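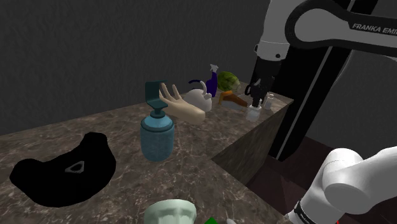 Can a robot arm clear a kitchen counter yet, or is it still demo stuff?

Posted in Home & Workshop Automation by Plodside
28 Apr 2022

Quick one, typing on my break. I run the rental side of a small place, 11 units, short stays. Counters are what eat the time. Guests leave everything out – soap pump, teapot, spray bottle, a melon once, little jars with who knows what in them. My cleaner doesn't need help with floors, the round vacuum does those fine.

What I want is an arm that puts the bottles at one end, food at the other, then wipes. That's it. Doesn't have to be fast. We have 85 minutes on a turnover and the counter is maybe the dullest part of it.

Saw a simulated one, Franka arm with the two-finger gripper coming down on a little white bottle at the end of a marble counter, lots of mixed junk on there. Looks close to my problem. But simulated is simulated. Has anyone got one doing this in a real kitchen, with real mess? And what did it cost you in time, not just money.

Also does marble matter? Two of my kitchens have it. Brown with white veins, polished.

3 answers

Pappas
Marked helpful

Short version: picking up, mostly yes. Clearing a counter, no, not without somebody standing there.

We have an arm at work, small shop, I load parts with it. Got curious in February and set up a fake kitchen on a spare bench. Ran 317 picks over a few evenings and kept a tally. Going by type of thing:

Small bottles, straight sides. Easy. Fingers come down from above, close, lift. Fine nearly every time once the height is right. Empty ones tip if you bump them on the way in, so come in slow.

Clear glass jars. Bad. Depth camera looks straight through and the arm either grabs air or pushes the jar. Near the edge of a counter that means a jar on the floor. I lost two. Wrapping a bit of tape round them fixed it but you can't tape your guests' stuff.

Soap pumps. Depends where you grab. By the head is tempting because it sticks up, and then you press it and get soap. Go for the neck or the body if your gripper opens wide enough. Mine doesn't.

Teapot with the handle on top. Better than I expected, when the handle stands up and there's room under it. Lid fell off a few times. Never tried it full and wouldn't.

Melon. Forget it with two stiff fingers. Too wide, too smooth, rolls. Suction cup maybe. Check how far the fingers open before you buy anything, a lot of people skip that and they're surprised.

Cake, cheese, anything soft. Squashed it. You can turn the force down but then it drops the next bottle.

Anything flat, like a mat. No. Fingers can't get under it. Slide it to the edge and pinch it there, that worked, took me a whole evening to set up and it broke when I moved the bench.

So your list is half easy and half awful and the awful half is what your cleaner will be doing anyway. Putting things AWAY is another problem on top, I only moved stuff from left to right.

Marble: polished stone gave me grief with reflections, lamp overhead made bright spots and the camera thought they were objects. The veins didn't bother it. Softer light helped. Mine was an offcut of dark granite so take that for what its worth.

Wiping: it'll wipe an empty counter all day long. Same path, light pressure. It's getting to empty that's the trouble.

Drandevau

just get a robot vacuum and a bin. sweep everything off the counter into the bin, sort it later. no arm. been doing this in my garage for years, tools not teapots but same idea

Padetton

Agree with Pappas mostly. Adding the sim part, you asked about it and it got skipped.

Sim is useful, don't write it off. I do it as a hobby. You can run 841 tries overnight and break nothing. It's good for finding out that your arm can't reach the back row, or that the elbow hits the spray bottle when you go for the thing behind it. Crowding is the part people forget. One bottle on a bare table is easy. Same bottle with a teapot and a pump and a jar next to it, now the fingers need room on both sides and there isn't any.

What sim gets wrong, at least in mine: slippery hands of soap on everything, labels peeling, half-full bottles that slosh, lids not screwed on. Things in there weigh what I told them to weigh. Your guests' things don't.

For 11 kitchens you'd also be carrying the arm from one to the next, bolting it down and setting up the camera again each time. That's the bit I'd worry about. I'd guess setup eats more of your 85 minutes than the counter does now. A shop bench that never moves is where these things earn their keep.

If you still want to try, do one kitchen, bottles only, and let the cleaner take the food and the glass. Measure your widest bottle first. And clamp to somthing other than the marble, it chips.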